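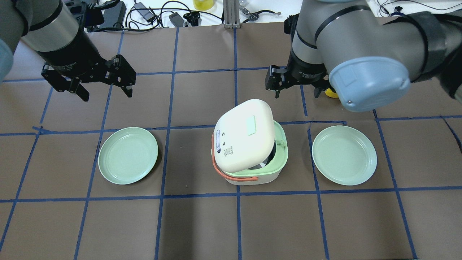 A small cream-and-mint lunch box between two pale green plates, on a taped-up work surface.

Lenasberg Packed Lunches -- read me first

Hello, and thanks for downloading this. It's a collection of packed lunch notes that I've been keeping on and off for years and have finally put into one file so other people can use it. I started because I wanted to know why I kept buying the same bread and throwing half of it away. Then friends began sending me theirs, and it got a bit out of hand!

What's in the folder

lunches.csv is the main file. There are 3,000 rows and each row is one lunch. If somebody took two boxes to work (one for mid-morning, one for later) that's still one row, with both lots of food in the same cell and a semicolon between them.

foods.csv is the list of food names I settled on. Please look at it before you search for anything. "Roll", "bap", "cob" and "barm" have all been turned into "roll", and I'm sorry if that hurts. The original word is kept in the column called as_written.

notes.txt is everything that wouldn't fit in a table. Mostly people grumbling about soggy tomatoes. It's my favourite bit.

The columns

person -- a number from 1 to 40. No names, and please don't try to work out who's who.
packed_when -- "night" or "morning". Blank means they didn't say.
food -- what went in, in the order they wrote it down.
eaten -- all, most, some, none. People were left to decide for themselves what "most" meant, so go easy on this one.
swapped -- yes or no. Only the school-age lot ever seem to swap anything.
cost -- in pence, and only filled in where someone kept a receipt.

Where it came from

Everybody wrote their own entries, on paper or in a shared sheet. I typed up the paper ones myself over far too many evenings. Gunnlaugur Kárason then read through the lot and found 50 rows where I'd put the cost in pounds by mistake (a cheese sandwich at three pence, very good value). Those are fixed now. Mounir El Ouafi did the food list with me and won the argument over whether couscous and bulgur should be kept apart. They are.

Things that are wrong with it

Leftovers are a mess. "Leftovers" on its own could be anything, and where I could ask, I did, but plenty are still just "leftovers".

Drinks are patchy. Some people wrote down every cup of squash and others never mentioned one, so I wouldn't use this to say anything about drinks at all.

Person 18 went vegetarian partway through and asked me to mention it, in case you think it's a typing error.

It's also a small bunch of people who mostly know each other, so you'll see recipes spreading. There's a chickpea thing that turns up all over the place one February and then vanishes.

Using it

Do what you like with it, teaching included. If you print any of it, a mention of Lenasberg Packed Lunches would be lovely. Please don't use the cost column to tell anyone how cheaply they ought to be eating.

Changes

February 1, 2024: costs corrected, couscous and bulgur split, three duplicate rows taken out and replaced with late entries. Older copies have a column called mood, which I dropped -- hardly anyone filled it in, and those who did mostly put "hungry".

If you spot a mistake, send me the row number and what you think it should say. I check for messages most weekends.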